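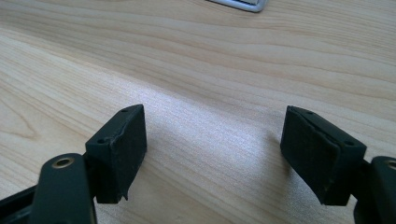 How long does it take to re-pad a pair of gripper fingers?

One club session if you have done it before, and two if you haven't, the second being for the glue.

This page is for members of the Saturday robotics club who have put their name on the maintenance sheet, and for those whose name was put there by somebody else. It covers the hand-held grippers only. The arm has its own page, written by Musyoka Athumani, and it is longer and less cheerful.

What you need

Small screwdriver from the red tin (the good one, with the chewed handle)
Sheet of 2 mm rubber
Contact adhesive
Sharp knife and steel rule
Sandpaper, fine
Isopropyl alcohol and a rag
Masking tape
Two small clamps
A biscuit, for the waiting

The rubber comes from Merkico and lives in the drawer marked 756. The drawer marked 911 also has rubber in it, which is softer, crumbles when cut, and was bought in February by a person who has since apologised. Leave it alone.

Step 1. Take the blocks off

Lay the tool on its side with the fingers open. Undo the screws that hold each fingertip block and put them in a lid, a saucer, anything with a rim. Put a bit of masking tape on each block and write L or R on it. The blocks look interchangeable. They are mirrored, and Usman Soomro once spent most of an afternoon proving it.

Don't undo anything at the brass pivots. If a pivot feels stiff, write it in the book and carry on with the pads.

Step 2. Get the old pad off

Start at a corner and peel slowly. If the last person was mean with the glue, it will come away in one piece and you may feel smug for a moment. If they were generous, you'll be scraping. Keep the blade flat to the block and push away from your other hand. Birthe Blöndal keeps the plasters, and she will want to hear the whole story before handing one over.

Once the rubber is off, sand the face lightly to take the shine off the leftover glue. Wipe with alcohol and let it dry. Then keep your thumbs off it, which is harder than it sounds.

Step 3. Cut and glue

Draw round the block on the back of the rubber and cut just outside the line. Three light passes with the knife give a cleaner edge than one heroic one.

Spread a thin coat of adhesive on the block and another on the rubber. Wait until both are tacky. The tin says ten minutes and the tin is an optimist, so test with a knuckle. Press the two together starting from the bottom edge and working up, then clamp with a scrap of card between clamp and rubber. Leave until the next session if you can bear it.

Trim flush when the glue has set.

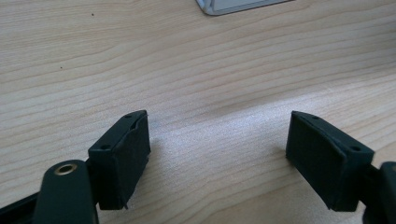
A worn pad seldom fails all at once, so learn to catch it early. Open the fingers over a clear bit of table and look at the inner faces with the light coming in low. Creases in the padding, like the faint one down the right-hand finger, are worth a line in the book. Look at the bottom corners too: the left finger has a small pointed tab sticking down by its inner corner, and anything that sticks out there is the first thing to meet the table when you go for something flat. Press it with a fingertip. If it's firmly attached, note it and move on. If it lifts, go back to Step 2 and put the kettle on.

Step 4. Put it back together

Refit the blocks, L on the left. Tighten the screws until they stop and then stop yourself. We have drilled out enough stripped ones.

Close the fingers slowly. The pads should meet along their whole length. A gap at the top means a block isn't seated, so loosen it, wiggle it and try again. A gap at the bottom usually means a lump of glue.

Step 5. Test

Pick up each of these and hold it for a slow count of five:

A pencil
A paper cup, without crushing it
A playing card from flat on the table

Most pairs manage the pencil. The card is where people start blaming the table. Two failures on the card and you should check the bottom edges again before asking Mwanaisha Rugemalira, because that is the first thing she will ask you.

Write the result in the book with your name, legibly. Dennis Mfaume types the book up for the Vornano entry form and has guessed at enough handwriting for one year.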